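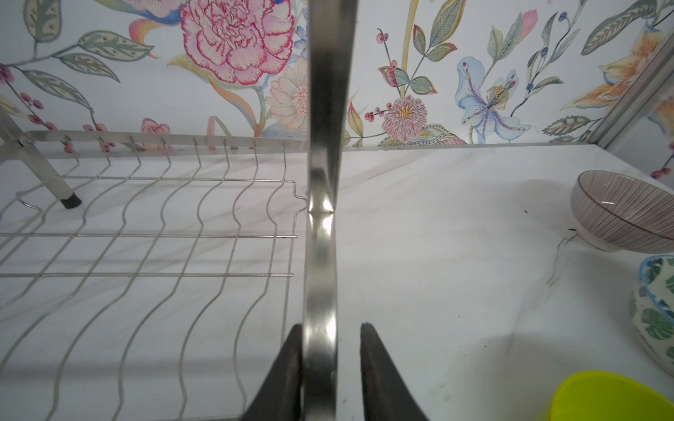 Tips for a kitchen with a rack-loading arm in it

The Malen is a pair of grippers and a controller sold by Jokex for putting hand-washed dishes into a drying rack. It doesn't wash anything. You wash, you set the dish down beside the rack, and it does the rest at its own speed. The kit costs $2,054 to buy. You can also rent it through the Hebden store in Atstead for $197 a month with a $400 deposit, and the first 14 days can be canceled with the deposit returned. I took the rental in December and have kept it going.

Most of what follows is rack and counter advice. The arm's own manual covers the software well enough, but it has half a page on the rack and the rack is where I lost most of my time.

Pick the rack first. A steel one with capped rubber feet is what you want. Bare wire feet slide on a smooth counter the first time a finger leans on a divider. Check the caps every week or so and push them back on if they have worked down. If your rack is bolted together, snug the bolts before you teach the arm anything. Mine had a loose one at a leg joint, and I retaught the same plate slot three evenings in a row before I found it.

Mark where the feet go. I used a wax pencil on the counter and wiped off the extra. Painter's tape also works but lifts when water gets under it.

Wavy dividers are harder than straight ones. The kit will handle them, but teach each slot separately and skip the "repeat across row" setting. Plates can go in either direction as long as you stay with one.

Leave the hook rail empty while it runs. Mugs on hooks get bumped.

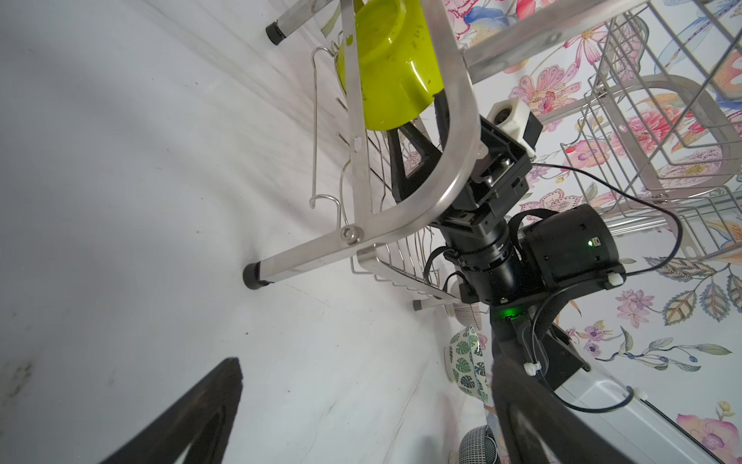
Samuele Leone
Kitchen and Workshop
Thu 2 March

Bowls take more thought than plates. Light plastic ones go in upside down with a tilt, like the lime-green one in the rack here, so the foot of the bowl doesn't hold a puddle. Set them on the counter rim up and the gripper can pinch the wall. Deep bowls are fine. Wide, shallow ones tend to rock when they are let go, so I still do those by hand.

Ceramic is slower. Turn the grip force down one step from the plastic setting and the speed down two. Keep patterned ceramic bowls on the open counter, with a hand's width between them, and feed them in one at a time. The Malen did chip one rim in my first week, on a night when I had stacked two together to save space.

Shake off the suds. A soapy rim slips in the fingers, and a quick rinse is enough to fix it.

Cables should be zip-tied in loose loops with enough slack for the wrist to turn all the way. Tie them with the arm stretched to its farthest reach, then trim the tails flush. Keep them out of the sink side.

Wipe the fingertips with a damp cloth after each session. No scouring pads. Grease on the tips was behind nearly every dropped spoon I had, and for what it's worth I would leave silverware out of it altogether.

Is it worth $197 a month? For one person with a few dishes, no. For someone who has trouble reaching or gripping, I think it may be, and the Hebden store will set it up at your sink for no extra charge. I would not buy at full price until Jokex offers a guard for the wrist joint.

Comments (3)

dishpan_ruth
Does it cope with glasses? Mine are the thin kind.

Samuele Leone
Tumblers yes, stemware no. The manual says the same.

T. in Atstead
We sent ours back inside the 14 days. Too slow for five people, but the deposit came back with no argument. The wax pencil tip is good, I use it for the toaster now.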